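Field Organizer, Drurkport Ward Campaign
Posted 2021-08-04

The Vodell campaign for county council is hiring one full-time field organizer for the Drurkport office. The job runs through the November election and the two weeks after it. We would like the person to start before the end of August.

About the campaign

Our candidate, Bontu Derese, is running for the open seat in the Vodell district. She served two terms on the school board and has made three issues the center of this race: bus service on the east side, the county's public records backlog, and the rules for converting empty storefronts to housing. Applicants should read her position papers on all three before applying. You do not have to agree with every line, but you will be asked to explain them to voters who don't.

The last race for this seat was decided by 241 votes. Turnout in the Drurkport precincts was the lowest in the district, and most of the field budget is going there for that reason.

What you will do

Run the weekday and weekend canvass in the Drurkport precincts. The goal is 3000 completed conversations by the time early voting opens. A completed conversation means the voter answered the door or the phone and told us something we could write down.

Recruit, train and schedule people to knock on doors and make calls. We expect around 20 regulars by mid-September. Some will be new to this and will need to be walked through the script and the walk list.

Enter canvass results the same night. We use a voter database called Stuketti. Experience with it is helpful but not required, and training takes one afternoon. Please do not apply if you dislike data entry, as there is a lot of it.

Staff a table at the farmers market, the library book sale and the neighborhood association meetings. You will hand out literature, sign people up and answer questions about registration deadlines and absentee ballots.

Send a short written report each week to the campaign manager, Yasir Kazmi, covering doors, calls, sign-ups and anything voters keep bringing up.
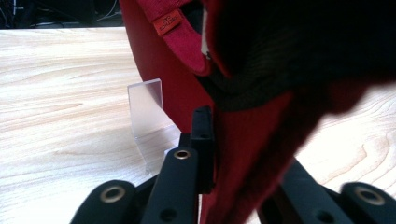 A red cap, seen from underneath.

What we are looking for

At least one cycle of paid or unpaid campaign work, or similar experience in labor, tenant or community organizing. A degree is not required.

Comfort talking with people who disagree with you, including people who plan to vote for the other candidate. Arguing on the porch is not part of the job. Listening, noting the issue and moving on is.

A valid driver's license and regular use of a car. Mileage is paid. Precincts 4 and 9 are spread out and cannot be canvassed on foot from the office.

Ability to walk for several hours at a time and carry a bag of literature. If you need an accommodation, tell us and we will work out the turf and the schedule with you.

Spanish or Amharic is a plus.

Hours and pay

The position is full time, and the hours are uneven. Expect afternoons and evenings during the week, and most weekends. You will have one full day off each week until the last two weeks before the election, when days off are by arrangement. Salary is paid twice a month and the amount will be given to every applicant before the first interview. Health coverage starts on the first day of the month after hire.

You will work out of the Drurkport office, on the second floor over the Vlad hardware store. The entrance is on the side street. There is no elevator, so applicants who cannot use stairs should let us know and we will hold the interview at the library. Masks are required indoors for all staff and visitors. Door-to-door staff keep six feet back after knocking.

How to apply

Send a resume, the names of two people we can call, and one page on the following: describe a time you talked with a voter, neighbor or coworker about a public issue and learned something you had not expected. Please keep it to one page. Put "Drurkport field" in the subject line and send it to the hiring address on our contact page.

Applications are read as they come in. Interviews take 45 minutes, followed by a short practice canvass with a member of staff for those who go on to the second round.

The campaign is an equal opportunity employer. We encourage people who live in the district to apply, but residence is not required.

Paid for by the Derese for Vodell committee.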